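Taking the long view on floor tiles: a conversation with the Prernex showroom

Prernex has supplied ceramic and porcelain tiles to builders, architects and private households in the Clarnitia district for many years. The firm's technical manager agreed to speak to us about large floor coverings, the mistakes that are made before the first box is opened, and the growing demand for tiles that run from the kitchen straight out to the terrace.

The manager began with the matter of quantity. "Customers bring us a room size and expect to leave with exactly that number of square metres," the manager said. "We ask them to allow for cuts, for breakages and for a small reserve. A tile from a later firing may carry the same name and still differ in shade. If you need three more in five years' time, the box in your garage is the only safe source."

The Lapointe range, which the showroom introduced in June, is offered in several shades of grey and sand. According to the manager, most complaints in the trade concern shade and size marks which were not checked on delivery. Prernex now prints both marks on the order sheet and asks the fitter to sign for them.

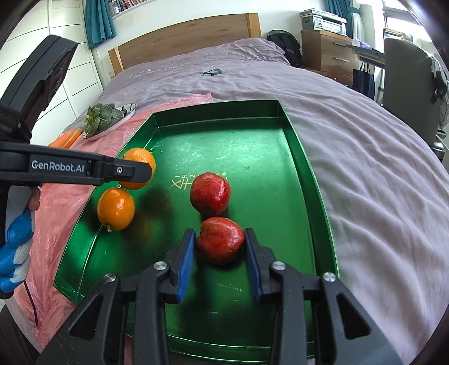 Can porcelain tiles be laid over an existing tiled floor?

They can in many cases, provided that the old floor is firm, level and free of grease, and that the doors will still clear the new height. The manager advises tapping every old tile before work begins. Any tile that sounds hollow should be lifted and the gap filled.

On the subject of adhesives the manager was firm. Large tiles need a full bed, spread on the floor and thinly on the back of the tile as well. "We were called to a hallway where the adhesive had been put down in five dabs," the manager recalled. "The corners had cracked within two winters. There was nothing wrong with the tile, and the household paid for the floor twice."

The showroom's own records give an idea of how often this occurs. Of 1000 floor orders reviewed by the firm, 934 were completed without any claim. The remainder were mostly settled at the fitter's expense, and the manager regards poor bedding as the most common cause.
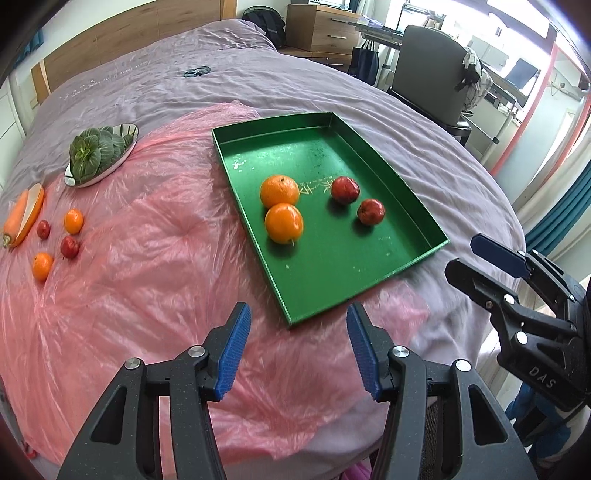 Gripper and tray on a pink plastic sheet.

We asked about the choice between a matt and a polished finish. The manager's view is that the question should be settled by the room. A polished surface brightens a narrow corridor, but it shows every footprint by a garden door. In bathrooms Prernex recommends a matt or lightly textured tile and will ask for a signed note if the customer insists on anything smoother underfoot.

"People choose with their eyes, standing in dry shoes under good lighting," the manager said. "We lend them a full-sized piece to take home. They should look at it in the morning and again at nine in the evening with the lamps on."

Joints were the next topic. The manager dislikes the fashion for very narrow joints and will not supply a written guarantee for floors laid with less than 2 mm.
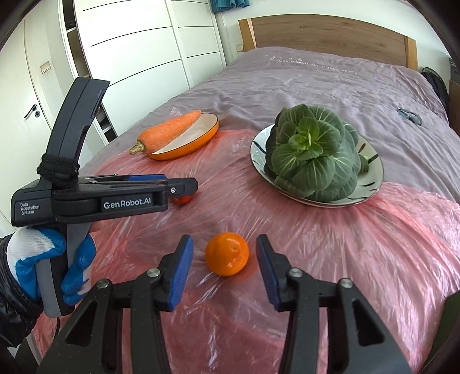 Wider joints are required wherever there is heating beneath the floor, and a movement joint should be left at the foot of each wall. The skirting will cover it -- and it must never be filled with grout, however tidy that may look on the day.

For outdoor work Prernex stocks the Biltell series, a thicker tile that may be set on gravel, on supports or on a mortar bed. Sales have grown steadily, and roughly 883 square metres left the warehouse over the spring. The manager attributes this to customers who want one colour inside and out. The indoor and outdoor versions are made separately, however, and should be compared side by side before an order is placed. 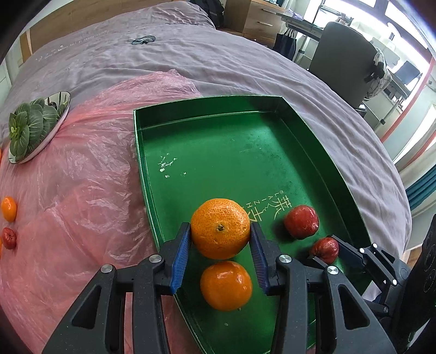

Drainage is the other point to be agreed early. A terrace should fall gently away from the house, and the fall has to be formed in the base. It cannot be corrected later with adhesive. The manager also asks customers to check the height of the door sill before choosing the thicker tile.

Cleaning, in the manager's opinion, is given too little attention at handover. The thin film left by grout should be removed with a suitable cleaner once the joints have hardened, following the maker's instructions. After that, warm water and a mild, wax-free product are sufficient. "Most of the dull floors we are shown are perfectly sound," the manager said. "They are covered in layers of soap."

The showroom lends sample pieces free of charge against a small deposit. Customers are asked to bring a floor plan with measurements, including door heights, to their first appointment.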